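Food Presentation and Service, Unit 5
Course notes: portioning a cold first course

Students are expected to have read the Oka handout on place settings before this session. The unit covers the use of small round dishes in pale and medium colors, one item to each dish, and the amount of open table to be left beside them. A single leaf in a mint-green bowl, set directly above a shallow blue dish that holds nothing, is sufficient for the first exercise.

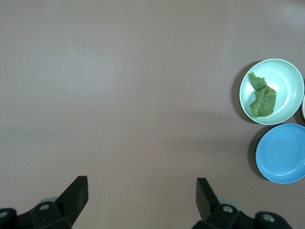

Rocío Ventura asked whether an unfilled dish should be laid at all. In her view guests take it for an oversight, and it ought to be brought in with the course it belongs to. Both practices are accepted in this course, provided that the choice is entered on the service plan.

Grouping. Dishes meant to be shared are placed rim to rim in threes. Whole fruit goes on the lightest plate, where its outline reads clearly. Leaves may be left folded. Garnish is not moved between dishes once the group has been set.

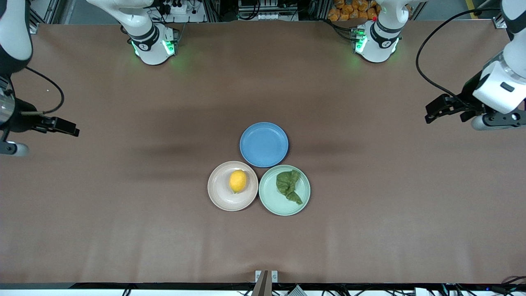
Group of three: blue, beige with lemon, mint green.

Service plans are to be submitted to Vangelis Alexiou by Fri 13 September, on one page, with the table drawn from above. Late plans lose 5 of the 18 marks. Reading for Unit 6: Arnitz, page 81 to the end of the chapter.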